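How to budget for a two-arm bench without getting caught out

I've helped set up a couple of these now, and every time the arms get all the attention at quote time and the little stuff eats the contingency! So this is the order I'd do it in.

Step 1. Write the job down first. Ours was gear assembly: small metal gears, a round plate with pins, two arms sharing one table. If Consuelo hadn't made me put that on paper I'd have priced a much bigger setup (and a much bigger table).

Step 2. Get the arms quoted with the wrist mounts and cameras as their own lines. Plendby rolled everything together the first time, and I couldn't compare it with Nasution at all.

Step 3. Put $2000 aside for fingers, brackets and grip pads. Pads are a consumable, so order them in lots of 8 and check them every Saturday or whatever your quiet day is.

Step 4. Allow $300 for cables, power adapters and clips. Then measure again, from the wrist all the way back to the plug, with the arm at full stretch. I was short on my first go and paid for express freight, grr.

Step 5. Cloth or matting for the tabletop, $50. Go for a dark colour and buy a spare while you're there.

Step 6. Leave a bit for sample parts. Tormod wanted to borrow gears from the workshop, but you'll want your own set that stays at the bench.

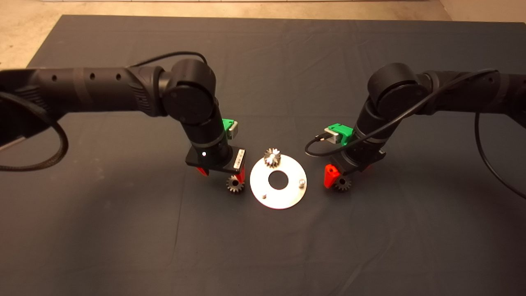
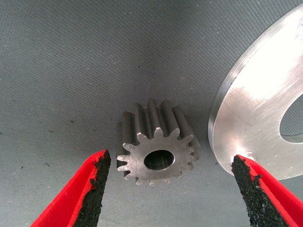
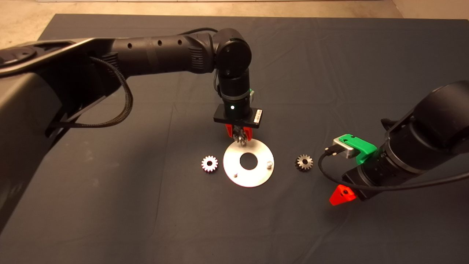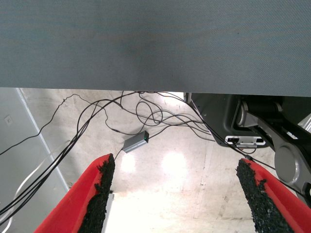 Gear job on the two-arm bench; the last one is the cabling to allow for in Step 4.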